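2025年1月27日 工作台记录
主题：旧台式机主板 RTC 走时漂移与纽扣电池，第一轮整理

上周遗留

Stundton 库房那批机器的时钟问题一直没有写清楚，今天把手头的数据和做法一起记下来，免得下个月再从头推。起因还是那个现象：机器断电存放一段时间后重新上电，系统时间偏差很大，Herath 的采集日志按本机时间命名，文件顺序就乱了。联网的机器上电后很快校准，乱的只有开头一小段。离线的几台会一直错下去，直到有人手工改。

之前的处理是统一换电池，换完再对一次时间。这样做掩盖了两类不同的故障：一类是电池电压不够，掉电期间 RTC 停走或寄存器丢失；另一类是电池正常，晶振本身偏得多。前一类换电池有效，后一类换多少次都一样。本轮先把两者分开。

判别依据

RTC 停走过的机器，上电后多半能看到 CMOS 校验错误，或者日期回到固件默认值。这一类很好认，不需要测量。

RTC 没有停走但偏差大的，要看偏差与断电时长是否成比例。成比例的是频率误差，按 ppm 记录。不成比例的再往下查，可能是电压在临界点附近，低温时停、回暖后又走，寄存器内容还在，只是少走了一段。后一种最麻烦，单看一次上电的结果会误判成晶振偏慢。

换算关系记在这里，省得每次翻：一天 86400 秒，1 ppm 对应每天 0.0864 秒。每天慢两秒左右的机器，频率误差在负二十几个 ppm，对普通音叉晶体来说属于正常范围，没有必要当作故障处理。

温度的影响

32.768 kHz 音叉晶体的频率温度特性近似一条开口向下的抛物线，顶点在 25 ℃ 附近，二次系数的典型值为每平方摄氏度 −0.034 ppm。偏离顶点，无论往热还是往冷，都只会变慢。

按这个系数算，晶体温度到 60 ℃ 时，与顶点相差 35 度，平方后乘系数，结果是 −41.65 ppm，折合每天慢 3.6 秒。机箱里晶体长期到这个温度的情况不多，但显卡背面正对晶体的板子可以接近，长时间满载时要考虑。

库房冬天如果降到 5 ℃，相差 20 度，算出来是 −13.6 ppm，折合每天慢约 1.2 秒。存放一个冬天，累积下来是一两分钟的量级。离线机器里有相当一部分偏差可以用这一条解释。

反过来说，如果一台机器在库房里每天快好几秒，温度解释不了，应当查负载电容或者晶体周围的污染。

测量方法

参考源用工作台上的授时接收机，秒脉冲接串口的 DCD 脚，本地 NTP 服务由它驯服。被测机器从本地 NTP 取系统时间，再拿系统时间去比 RTC。

RTC 的时间寄存器只有整秒分辨率，直接读数相减，误差最大能到一秒，短时间测量完全没法用。正确做法是等待秒更新的边沿，在边沿出现时取系统时间戳，这样单次读数的抖动可以压到毫秒级。支持更新中断的驱动用中断，不支持的轮询更新标志位。轮询时注意不要和系统里别的进程抢，读 RTC 的服务要先停掉。

采样间隔定为 60 秒。再密没有意义，RTC 本身的频率在几分钟内基本不变，密了只是增加日志体积。

第一台机器的通电测量得到 1,146 条有效记录，覆盖 19 小时多一点。对时间差做直线拟合，斜率就是平均频率误差。单次抖动按 5 毫秒估，只取首尾两点相减，不确定度也在 0.1 ppm 上下，拟合后更好。对分类来说已经足够，后面的机器可以缩短到半天。

拟合残差里有一个很慢的起伏，和夜间停暖气的时段对得上。没有单独记录板温，只能算旁证。下一台加一只热敏电阻，贴在晶体外壳旁边，不要贴在外壳上，胶的应力会影响频率，以前吃过这个亏。

操作系统改写 RTC 的问题

这一节单独写，白费了一整轮数据。

第一次做断电测量时，流程是：通电，比对，记录偏差，正常关机，断开电源，放置，重新通电，再比对。得到的偏差小得不合理，几台都接近零。查下来有两处改写。

其一，内核在时钟处于同步状态时，会每隔 11 分钟把系统时间写回 RTC。通电测量期间只要 NTP 客户端把内核标成已同步，这个写回就会发生，拟合曲线呈锯齿，斜率被反复清零。之前有一份日志里看到周期性的小跳变，当时归为读数噪声，现在看就是这个。

其二，关机脚本里有一句把系统时间写入硬件时钟。即使前面的写回关掉了，关机时还是会改一次，所以断电前的偏差记录作废，起点变成了关机那一刻。严格说，这种情况下断电漂移还是可以算的，只要知道写入时刻和写入误差。写入误差没有记录，只好重做。

现在的做法是：从专用的只读介质启动，NTP 客户端只作比对、不调整本机时钟，关机脚本里的写入语句删除，上电后第一件事是读 RTC，读完再起网络。启动日志里核对一遍，确认没有任何写操作。

还有一个小点：双系统机器一边按 UTC 存、一边按本地时间存，整数小时的偏差都应当先怀疑这个，不要送去量电池。Stundton 退回来的清单上，有几台注明“时钟快八小时”，这一条就够解释了，机器不用拆。

另外 adjtime 文件里可能留着旧的漂移修正参数。系统启动时如果按这个文件修正，RTC 的原始偏差就看不到了。测量用的介质上没有这个文件，原硬盘上的不要动，留着作对照。

拆机检查

需要量电池座和晶体周边的机器，统一取下侧板，机箱放倒，主板朝上。今天台上是 CPU 座空着、压杆抬起的那台，只做静态测量，不上电。空座的板子一律不接电源线，待机电压也不给，电池支路单独从座子上量。 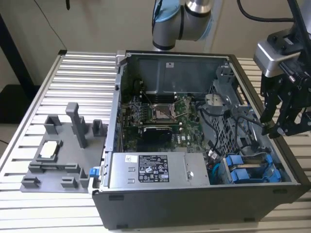
静态测量分三步，顺序不要换。

先量电池座两端的在路电压，电池不取下。表用高阻档位，接触时间尽量短。新的纽扣电池标称 3 V，空载往往略高一点，这个读数本身说明不了太多，锂锰电池的放电曲线很平，到末期才明显下跌。读数正常的电池，内阻可能已经很大。

再取下电池，并一只 1,000 欧的电阻，读带载电压。电流接近 3 毫安，远大于 RTC 的实际耗电，目的只是把内阻显出来。读数在电阻接上后的固定时刻取，不要等它稳定，纽扣电池在这个电流下会一直往下走，等下去没有终点。每次都用同一只电阻、同一副夹子。夹子弹片氧化时接触电阻会变，影响不大，但做对比时尽量排除。

最后量电池支路的静态电流。电池取出，从座子的触点接外部电源，串微安表。正常的板子是几个微安的量级。明显偏大的，先清洗再量，不要先换器件。

关于接法有一个容易错的地方。多数板子上电池与待机电源经过一对肖特基二极管合路，RTC 供电脚上看到的电压比电池低一个管压降。低温时管压降变大，电池内阻也变大，两者叠加，供电脚可能先跌破芯片的保持电压，而此时在电池座上量还是合格的。前面说的“低温停、回暖走”很可能就是这样来的。要确认，得在二极管后面量，测点在各家板子上位置不同，有电路图的查图，没有的顺着清 CMOS 跳线找，跳线的一端一般就在这个节点或者附近。

表的内阻也要考虑。二极管后面的节点阻抗高，十兆欧输入的表接上去，本身就带来零点几微安的电流。对几微安的支路来说是可见的，记录里要写明用哪块表。

清洗与漏电

晶体两脚之间、晶体到芯片的走线上如果有助焊剂残留或者灰尘吸潮，等效于并了一个大电阻和一点杂散电容。后果有两种：起振困难，或者频率被拉低。负载电容增大时频率下降，所以污染引起的偏差方向也是慢，和温度效应同向，只看符号分不开。

分辨的方法是看湿度。同一台机器在干燥处放两天，再测一次通电漂移，偏差明显变小的，是表面污染。没有变化的，再按温度系数去扣。

清洗用无水乙醇，软毛刷，只刷晶体和相邻的两只小电容，刷完用无尘纸吸走，不要让液体流到插槽里。清洗后静置，充分干燥再量静态电流。刚洗完就量，读数会偏大，还会误以为没洗干净又洗一遍。

超声清洗机不要用。音叉晶体的谐振频率和常用超声槽的工作频率靠得太近，有把音叉振断的风险。这条写在工作台的规程里，旧版漏掉了，已经补上。

电池来源

目前在用的是 Tromon 的一批纽扣电池，由 Ziltness 供货，带载电压的离散不大，可以继续用。同一抽屉里还混着一些散装的，外壳没有批次印字，本轮全部剔除，不参与对比，也不装回机器。

装新电池前用乙醇擦一遍正负极面和座子弹片，手指的油脂会留下一层膜。装的时候用塑料镊子，金属镊子夹两面就是短路，虽然时间很短，电压要过很久才恢复，恢复期间测的数都不可用。

换下的旧电池极面贴绝缘胶带，单独装盒，不要堆在一起。盒子放在台子下层，满了再送。

电池座弹片疲劳的情况这次也遇到了：电池轻按时在路电压正常，松手后掉到零，机器搬运一次就丢一次时间。这类机器在之前的清单里被记成“电池不良”，换过电池后几天又报同样的故障。判断方法很简单，量电压时用塑料棒从侧面轻推电池，看读数是否跳动。弹片可以小心挑起一点，挑过的在座子旁边点一个漆点，下次再松就换座子。

复测顺序

机器从拆检到复测要走的顺序重新排了一下。以前是先换电池再量，换完之后旧状态就没有了，出了问题没法回头。现在改成先做断电前后的时间比对，再拆侧板做静态测量，然后清洗，再比对，最后才考虑换电池。每一步之间只改一个量。

机箱放倒的时候注意晶体的姿态。音叉晶体对重力方向有一点敏感，量级在 0.1 ppm 以下，对现在的分类没有影响，但如果以后要比较同一块板子不同日期的结果，姿态最好一致，记录表里加一栏，写“立”或者“卧”。

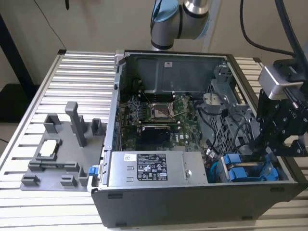
侧板在通电漂移测量时装不装，也要统一。不装侧板，机箱内温度低，晶体离抛物线顶点更近，测出来的误差比实际使用时小。以后通电测量一律装好侧板，盖回去后等温度平稳再开始记录。前面那组 19 小时的数据是开着盖测的，只能作为方法验证，不能代表库房或现场的走时，表里已经加注。

数据表格式

Herath 导出的时间列默认按本机时区，不带偏移量。合并几台机器的数据时容易错位，尤其是时区没设好的那几台。导出脚本改为一律输出 UTC，另加一列单调时钟计数，拟合时横轴用单调时钟，不用墙上时间。这样即使中途系统时间被调整，横轴也不受影响。单调时钟的速率仍会受 NTP 的频率修正影响，需要原始速率的时候取不受修正的那一个时钟源。

偏差的符号约定：RTC 减参考，快为正，慢为负。旧表有两份是反过来的，已经翻转，原始文件保留在旁边的目录里，没有覆盖。

每条记录除时间差以外，还要有机器编号、侧板状态、姿态、电池批次、有无清洗、用的哪块表。缺项的不填零，留空。以前有人把没测的带载电压填成零，画图时全部挤在底部，后来还被当成坏电池统计了一次。

分类阈值暂时不定死。现有的数据只够说明方法可行，台数太少，分布看不出来。先只分三种情况：停走过、偏差随时间成比例、偏差不成比例。数值门限等第二轮结果出来再讨论。

软件侧的处理

即使硬件全部查完，离线机器仍然会有每天几秒的误差，这一点要和用日志的人讲清楚，不能指望修到零。文件命名改成启动序号加单调时钟，墙上时间只写在文件头里，顺序就不会再乱。启动序号存在硬盘上，每次启动加一，先落盘再开始采集。

已知漂移率的机器，可以在文件头里附上修正值，事后换算。修正值只对测量时的温度有效，超出范围的不外推。换过电池或者清洗过的机器，旧的修正值作废，文件头里要能看出修正值是哪一次测的。

固件设置里有一项掉电后的默认日期，个别板子可以改。改成一个明显不合理的早年日期，停走过的机器上电后一眼可辨，采集程序也容易判断。默认日期如果离现在不太远，反而危险，程序会当成正常时间接受。

温箱

低温停走的猜测需要温箱确认。做法是把板子单独取出，电池支路用可调电源代替电池，温度固定，电压逐步往下调，找 RTC 停振的点，再换一个温度重复。停振点随温度的变化减去二极管压降的变化，剩下的就是芯片和晶体自己的。升温段也要做，停振电压和重新起振电压不是同一个值，起振需要的更高，中间那一段就是“少走了一段”能够发生的区间。

升降温速度放慢，板子表面不能结露。结露时漏电会盖过一切，整组数据都要扔掉。箱里放干燥剂，取出前先回到室温再开门。

温箱目前被另一个组的老化试验占着，2月才能排上。在此之前先把常温部分做完。

待办

热敏电阻一只，引线要细，走线避开晶体。
清 CMOS 跳线节点的测点，每种板型标一份，附在记录表后面。
导出脚本的 UTC 修改提交，旧脚本停用。
弹片漆点的颜色写进规程，现在有红有白，含义没有区分。
Stundton 清单里整数小时偏差的几台先退回改设置，不占工作台。
向 Ziltness 要 Tromon 那一批的低温放电曲线，网页上只有常温的。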